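Re: [shop-bots] Two arms, one garage, still no open door

On March 2018 list business, before I answer: the archive link in the footer is fixed. Carry on.

> You said in September you'd be cutting metal "soon." What exactly
> have you been doing all winter? And has Nina opened a door yet, or
> is she still only good at standing near them?

Mostly standing near them. Renders from the Clemari sim are inline, wrist views plus the one from up on the body.
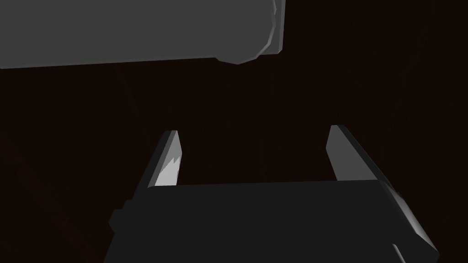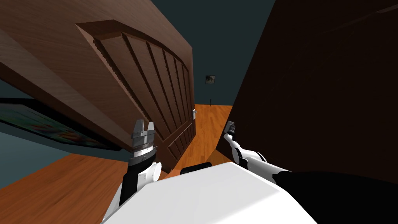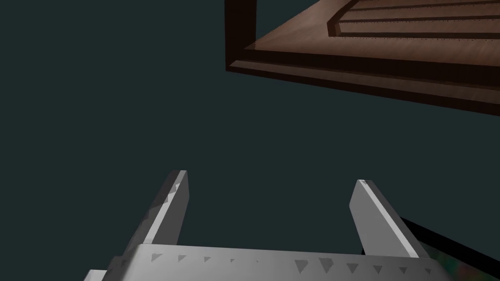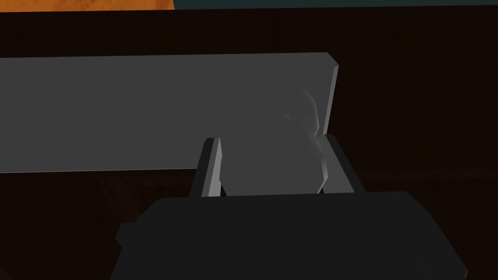

So, the metal. I have cut 48 pieces of it, and I'd like to use 11 of those again. The rest were for the first wrist, which was designed before I tried it in sim, in the proud tradition of this list. The new wrist has a shorter housing and will be bolted up once the Jultow bearings get here. The fingers are what I want opinions on. In the first render they're spread wide with plain dark tabletop between them and the gray cylinder, and that's the opening I've been calling "wide enough" for everything. For a canister-ish thing on its side, fine. For the door handle in the second one, that little pale fitting near the edge, it's like picking up a dime in oven mitts. I'm leaning toward a swappable fingertip, narrow for handles and broad for flat stuff like the gray panel in the last picture. If you've done this and regretted it, now is the time to speak.

Door score, for the person who asked: 1,347 tries in sim, 211 I'd count if my mother were watching, and 86 I'd count if you were. I am not telling you which door.

Two other things. The Lindum controller boards still drop the left arm off the bus when the compressor kicks in. I've moved the power supply to the other wall, which improved my mood and nothing else. Would a ferrite on the arm side help, or do I need to run a separate ground like an adult?

Also, whoever borrowed the 4 mm reamer from the shared bench, it's the only one we've got and I have holes waiting.

- list mom, bench by the window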